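Brovik and Standora end supply deal after 12 rounds

Brovik Racing will not run the Standora chassis next season. The team confirmed on 22 Nov 2020 that the agreement, signed ahead of the opening round at Stusonham, has been allowed to lapse. Both of its entries will use a Kravets frame with the existing four-cylinder engine.

The split was expected. Brovik finished seventh in the teams' table with 322 points, and its riders spent most of the year short of front-end grip. The Standora frame was stiff under braking but gave little warning before the front tire let go. Changes to the headstock angle in June helped on fast tracks and made slow corners worse. A longer swingarm was fitted for the last four rounds, with no clear gain in race pace.

Reliability was better. The two bikes covered 3,661 racing and practice miles with one engine change between them, and neither retired with a chassis fault. Standora will keep supplying three other teams and has said it will carry on with the same basic frame, with revised engine mounts.

The Kravets frame is 7 pounds lighter in bare form. It places the engine slightly lower and farther forward, which should load the front tire earlier in the turn. The fuel tank moves back under the seat, so weight distribution will shift less over a race distance. Brovik will have to make new airbox parts and a new wiring loom, and the radiator has to be narrowed to clear the side beams.
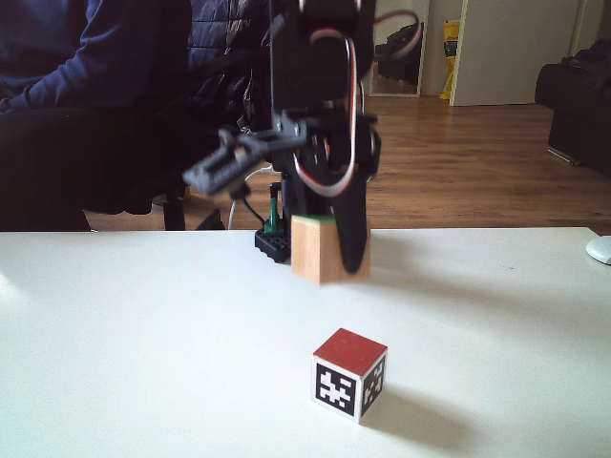 Marker cube and robot arm on a white tabletop.

Winter testing is limited to six days per team. Brovik plans to use two of them at Stusonham, where it has a full set of data from the old bike on the same tires, and the rest at a warmer track not yet named. Base settings for the fork and shock are due before the first test — the geometry will be left alone until both riders have done a full run on used rubber.

Kravets has not supplied a two-bike team at this level before. The first frame is complete and the second is still being welded.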